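The Wonthorpe moth fault was a recurring failure in Ploler, a two-fingered robot arm trained by the Shukla workshop to fold clothes and tidy small objects on a tabletop. It is known mainly through a report by Kanchan Upadhyay dated Oct 12, 2022, whose longest section concerns wallpaper.

The fault first appeared in September, after the table was moved against panels printed with flowers and moths. In 4 of 500 attempts the arm abandoned its task and reached for a printed moth, pressing its fingers into the panel until the force limit stopped it. Satish Katiyar had set that limit three days earlier, over objections that it would never be needed.

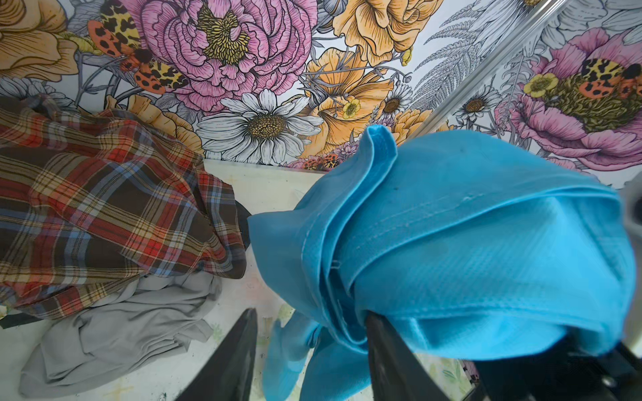
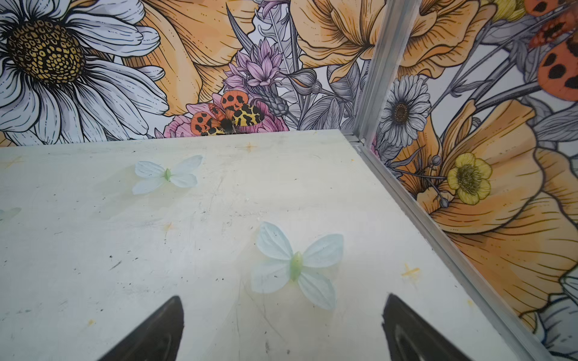
Wrist camera views of the table and its printed panels.

Upadhyay blamed the object detector, known as Prunus, which had learned butterflies from a set containing a good many drawings. It scored a flat moth about as highly as a solid one, and the planner did not check depth before moving. Harish Grewal disagreed and blamed the lighting, as he had in his previous three reports.

A depth check was added, along with a virtual wall 10 cm in front of the panels. The second measure also stopped the arm reaching anything at the back of the table, and was withdrawn. Omprakash Sisodia's proposal to paint the panels grey was recorded without comment.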